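**Istine reports objects where there are only stains (tabletop detector, gripper view)**

Opened 19 September 2019 · Component: Istine / tabletop detector · Priority: normal (but it's driving me up the wall)

Hi all, me again. I'm running Istine on the Triromov hand-held gripper recordings, and the tabletop detector keeps handing me objects that don't exist. The worst one is the blue ring on the white board. It gets a box, a track ID and a very confident score, and then it hangs around in the object list forever like a houseguest. The red marks are flakier. They show up as one clump, vanish, come back as two clumps, and every time that happens the tracker gives out fresh IDs.

Why it matters: the segmenter downstream splits recordings into pieces depending on which object is closest to the fingers. If the closest "object" is a blue stain, I get a segment labeled as an approach to something, and then no grasp, and the whole thing gets flagged as a failed pick. I had 113 segments flagged in one batch. I opened a bunch of them in Goodwin and kept seeing the same thing: open fingers near a mark on the board, and the detector very pleased with itself.

What I expected was the red disc in the list, the sheet of paper treated as part of the work surface (we have a setting for flat things), and everything that's just color on the board ignored. In the wide view I can tell the disc from the blue ring without even trying, so it feels like the detector ought to manage it too! 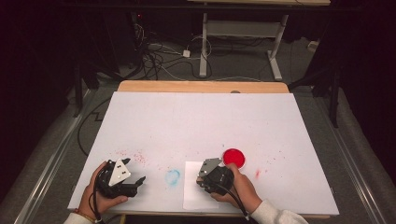

## Setup and what I tried first

Goodwin is on the current build, and Istine is on the branch we cut in June. I'm using the stock tabletop config with one change: I raised the maximum object size so the disc would stop getting thrown out when it fills a lot of the gripper view. (Yes, I know, I'll come back to that.)

Stuff I tried, in order:

1. Restarted everything. No change, but you always have to ask.
2. Raised the score threshold in small steps. The red clumps went away pretty early. The blue ring didn't budge, and by the time I got rid of it I was losing the real disc too, so that's a dead end.
3. Put the maximum size back to stock. The ring stayed. The disc got dropped again on close approaches. So my change didn't cause this, and I put it back.
4. Turned off the temporal smoothing. Much worse, please don't try it. Track IDs everywhere.
5. Re-ran the surface fit by itself and dumped the inliers. The plane looks fine to me. The ring's pixels land on the plane and the marks do too, so the geometry knows perfectly well there's nothing sticking up.

Number five is the one that bugs me. The plane fit and the detector disagree, and the detector wins every time. I went through the merge code and as far as I can tell there's a height test, but it only runs for candidates that come from the depth branch. Anything from the color branch goes straight through:

```
candidates/color: 3 in, 3 kept (height test: skipped)
candidates/depth: 0 in, 0 kept
merge: 3 objects
nearest: id 20, class=round_container
```

"Round container," for a ring with nothing in it. I mean, I get it. It's a rounded outline with a paler middle, and if you trained me on a lot of cups and lids seen from above I'd probably say the same.

## Gripper view, fingers open

I picked out a frame where it's really hard to argue with me. The fingers are wide open, nothing between them, the ring is up to the right and the red dabs are over by the left pad. The correct answer for this frame is an empty object list. Istine gives me the log above.

I also wondered if the finger mask was part of it. The pads are dark but they've got blue along their top edges, and the mask is built from a dark-color threshold plus the finger model. If the blue bits fall outside the mask, they're fair game for the color branch, and then maybe they get grouped with the blue on the board. I haven't proved that. I'm just putting it here so I don't forget.

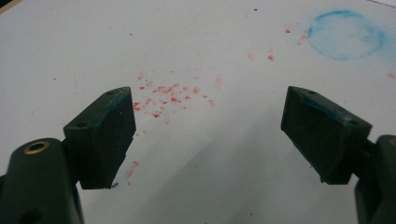 **Riaan Van Wyk:** Skipping the height test on color candidates was deliberate. We had thin items, mostly cards and cloth, that never got past it, so we let the color branch go around. I wouldn't turn it back on for everyone. Could you try it with the per-class override and only require height for the container classes? And please do check the finger mask before you blame the merge step, I'd like to see the mask drawn over the frame.

**Me:** Okay, that makes a lot more sense than the story I'd made up in my head! Per-class override tried. In the config it looks like this:

```
merge:
 height_test:
 default: skip
 round_container: require
 block: require
```

The ring is gone from that frame and from the others I replayed. The disc is still there in the replays where I want it, including the close approaches. So that part is good news, and I'm leaving it in my local config.

The red marks are still hanging on, though. They come out as class `debris`, which isn't in the override, and I'm not sure it should be. If somebody's recording is about sweeping crumbs into a pile, then debris is the whole point, and from this view I couldn't swear to you which of the marks have any thickness and which are just color on the board. A height test at that scale is mostly measuring noise anyway.

## Finger mask check

I did what Riaan asked and drew the mask over the frames. He was right to be suspicious. It covers the dark part of both pads nicely and then leaves a thin gap along the top edge wherever the blue is. On the right pad the smear between the two mounting holes is left out almost completely. The brass inserts are left out too, but they don't seem to bother anybody, the color branch ignores them.

What happens next is kind of funny. The blue along the finger travels with the finger, so in the gripper view it sits still while the board slides by behind it. The tracker loves things that sit still. It makes a track for the smear, and when the ring comes close enough in the view, the two get merged into one long blob with a box that stretches over half the board. I'd been seeing those giant boxes and writing them off as a Goodwin drawing bug. Sorry, Goodwin.

I tried growing the mask by 2 pixels and it didn't do much. I then stopped using the color threshold at all and went with the finger model outline by itself, which doesn't care what color anything is. Much better: the smear tracks are gone, and I haven't seen a giant box since. The outline lags a bit when the fingers move fast, so there's a sliver of pad peeking out for a moment, but it doesn't last long enough to earn an ID.

I used another open-finger view for the comparison, with the ring, the red bits and the blue on both fingers all in it, so it covers all my complaints in one go. With the override plus the outline mask, the only thing left in the list is a `debris` entry for the red stuff just past the left finger.

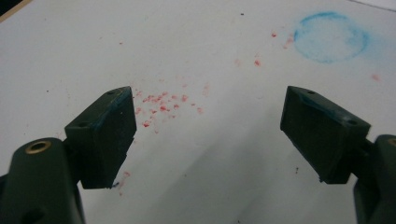 **Riaan Van Wyk:** Outline-only is fine by me for the hand-held grippers, but keep the color threshold as a fallback for recordings where the finger opening is missing from the log. With no opening value the model draws the fingers fully closed, and then you'd be masking out the very spot you care about. For debris, I'd leave the detector alone and have the segmenter ignore that class when it picks the nearest object. Make it a setting, off by default, so the Allham folks don't get a surprise.

**Me:** Good call on the missing opening value, I'd never have thought of that one. I checked, and the Triromov recordings all have it, but I've put the fallback in anyway with a warning in the log so it's obvious which mask you're getting.

The segmenter setting is called `ignore_for_nearest` and it takes a list of classes. It's an empty list unless you set it, so Allham shouldn't notice a thing. I reran the flagged batch overnight with `debris` in the list, plus the override and the outline mask. Of the 113 flagged segments, 20 are still flagged. I've opened a few, and those look like real missed picks on the disc, where the fingers close too early and come up with nothing. I'll go through the others before I call it.

Still open:

- [x] Per-class height test override, in my local config
- [x] Outline mask with color fallback, patch is up for review
- [x] `ignore_for_nearest` in the segmenter
- [ ] Move the override into the shared tabletop config (Riaan, are you okay with `block` being in there too, or only the container class?)
- [ ] Outline lag when the fingers move fast, probably a timestamp offset between the opening log and the camera, and I'll open a separate ticket for it
- [ ] Finish going through the flagged segments

Leaving this at "in progress" until the patch is merged.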